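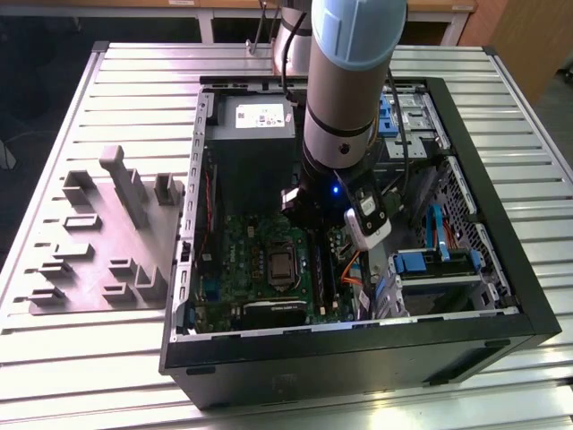 Ysaline Boyer asked in October why the club spends a whole section of this guide on memory modules when a person can pull one out before the kettle boils. Fair question. Her other point, that every team overestimates what its program can do with an old office computer, is the reason the section got longer instead of shorter.

4. Setting up the memory task

Read section 3 first if the arm has been moved on its base. The Brirkeddale rules allow 2 attempts per team, and a set-up fault counts as an attempt.

4.1 Lay the computer case on its side on the slatted table, open side up. Push it by hand at one corner. If it slides, so will every position you teach from now on. The Vallero software will report that all is well either way.

4.2 Check that the fixture plate is fixed down beside the case. Decide which holder your part is going to and write it on the team sheet. "We'll see on the day" has been tried.

4.3 Unplug the case from the mains and leave it unplugged for the whole session. The task never needs a running computer.

CAUTION: Do not open the power supply. Do not let the gripper push against it either. The label is not a target, however well your vision code likes it.

4.4 Move the arm to the viewing position above the board and open the wrist camera view. You want the processor socket, the memory slots and the upper ends of the slots with their white clips in the same picture. Expect the gripper to take up the bottom of the view.

Note: The Joly add-on offers to find the slots for you. It is good at finding long dark things. Compare its guess with your own eyes before you accept it, and do this again after any change to the room lights. Bare metal gives it trouble.

4.5 Look at the cables. Any wire that crosses the path of the gripper must be moved by hand and checked again from the camera. Do not teach a path that "just misses" a bundle; wires shift, and your path does not know that.
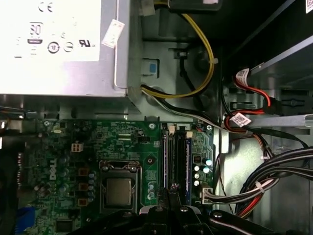 4.6 Set the speed limit to 11 per cent in the Raser panel and press Apply. Close the panel, open it again and read the number. It has been known to go back to the old value without a word.

4.7 Run the approach with the gripper open and stop well above the clips. Keep one hand on the stop button. Two people must be at the table, and the one at the keyboard is not the one on the button.

4.8 Lower in small steps. If the fingers touch the board, stop, raise the arm straight up and go back to 4.4. Do not correct sideways while touching.

4.9 Save the positions under a new name. Monique Gaillard keeps the master file and will not restore yours if you write over it.

Note: The Vallero leaflet says the gripper is good for 4,000 cycles between checks. We have no way of testing that claim. Check the finger screws before each session.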